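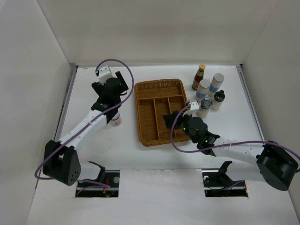
One of our two-arm tables, with the wicker tray and the condiments used in the sorting tasks.

Robot operators wanted (part-time, paid)
Rundance, data collection team
June 2021

We are looking for people to operate pairs of small robot arms by hand and record everyday table jobs with them. The recordings are used as training examples for a system that is learning to do the same jobs without an operator. You don't need a technical background. Most of our current operators had never touched a robot before they started.

What the work is

You sit at an operator's desk and move two hand controllers. The arms on the table follow you. Each recording is called an episode and covers one task from start to finish, such as putting bottles and shakers into the compartments of a tray, or taking them out again and standing them up beside it. Between episodes you reset the table according to a printed card, which changes the starting places so that the system does not see the same layout every time.

Good episodes are smooth and unhurried. If you drop something, pick it up and carry on, then tick "recovery" on the log. We keep those. If you knock something where the arms can't reach it, stop the episode and mark it as failed. There is no penalty for a failed episode, but we do ask that it is marked.

The current set is called Jesesa. The target is 1,000 episodes with the tray and condiments, and 234 have been accepted so far. A second set with cups and cloths will follow, and operators who finish the first will be offered places on it.

Hours and pay

Shifts are four hours, with a ten-minute break every hour. You can do up to four shifts a week, mornings or afternoons. Pay is by the hour and does not depend on how many episodes you record. The first two shifts are training and are paid at the same rate.

The work is on site, on the first floor of the Mladenović building. There is a lift. Bicycles can be left in the yard. We can't offer remote work for this role.

Who can apply

You must be over 18 and have the right to work here. You need reasonable eyesight, with glasses or lenses if you wear them, and steady use of both hands. The job is repetitive — please think about whether that suits you before applying. Left-handed applicants are very welcome, as we are short of left-handed recordings.

We record the movements of the arms, the controller signals and the camera views of the table. We do not film your face. Your name is kept apart from the episodes and replaced with an operator number.

How to apply

Send a short note to Ramiro Aguirre at the Rundance front desk, saying which shifts you could do and when you could start. A CV is not needed. If you applied in May and did not hear back, please write again, as some messages were lost when we changed mail systems.

Suitable applicants will be asked in for a 30-minute trial at one of the tables with Dezső Fülöp, who runs the training. Wear sleeves that can be rolled up, and leave rings and bracelets at home or in the lockers by the door.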